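Products Simulation Sidewalk Units Support Downloads Contact

Clestell Route Bench for Sidewalk Delivery Units

Clestell is the simulation bench supplied with the Davero sidewalk unit. It runs the unit's own navigation software against a rendered city block, so camera settings and route limits can be checked before a new configuration is loaded. This page covers setup and routine care of the bench. Revision of August 4, 2021.

What the bench includes

The package consists of the Awad scene server, the Fosteo vehicle model and a license for 2 workstations. The standard block has paved sidewalks, a roadway, curbs and street fixtures. Surface texture is rendered coarse at close range, and joints and cracks are drawn as separate dark lines. The low camera on the unit sees a good deal of pavement, and the ground classifier must be tuned on it first. 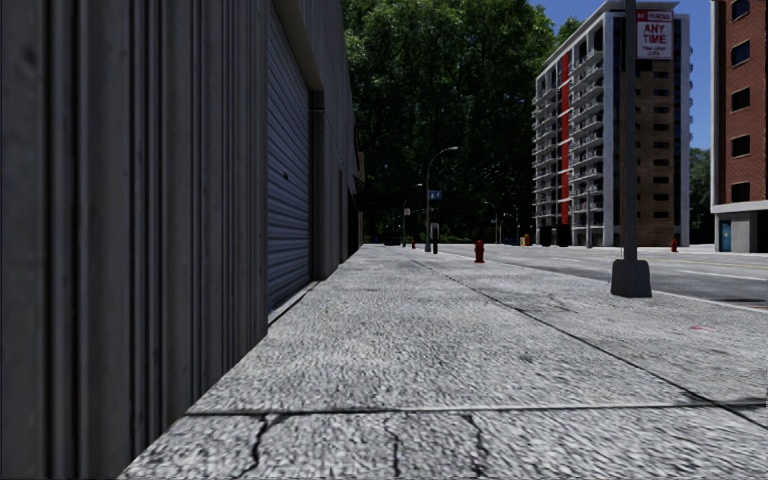
Setting up the camera model

Enter the mounting height and tilt of the physical camera in the vehicle file. Do not use the defaults if the unit has a replacement mast. Load the file, place the vehicle at a start point and hold it still until the exposure value settles.

Run the ground check next. Expansion joints and hairline cracks should be classed as drivable. Hydrants, sign bases and poles should be classed as fixed obstacles. If a joint is returned as a step, lower the edge gain one notch and repeat. Three clean runs in a row are required – a single pass is not accepted by the logger.

Grates and glazed frontages

Flush grates are handled by a separate rule. The dark gaps between bars can be read as a drop, and the unit will then stop short or swing toward the curb. Set the grate rule to Avoid for units with narrow casters and to Cross for all others.

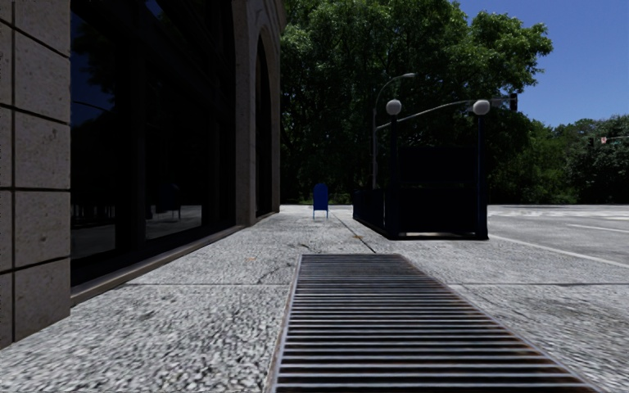 Glass needs its own mask. Reflections of street furniture in a window may be returned as objects standing behind the building line. Draw the mask along the foot of the facade, then replay the route and confirm that no obstacle is placed inside it. Masks are stored per block and are not carried over when the scene is changed.

Route limits

Set the curb offset before any long run. Keep the offset wider where posts or meters stand near the curb. The log holds 3000 entries and overwrites the oldest when full, so export it after each session.
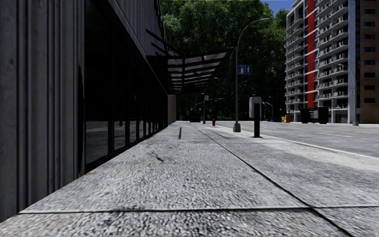
Standard block, low viewpoint, with glazed frontage at left and curb line at right.

Routine care

Clear the scene cache every 4 weeks. Recheck the camera file whenever a lens, bracket or mast is changed on the physical unit. Scene files issued before the February update must be converted with the tool in Downloads – older files will open, but the grate rule is ignored.

If the server reports a clock mismatch, stop both workstations, restart the server and then bring the workstations up one at a time.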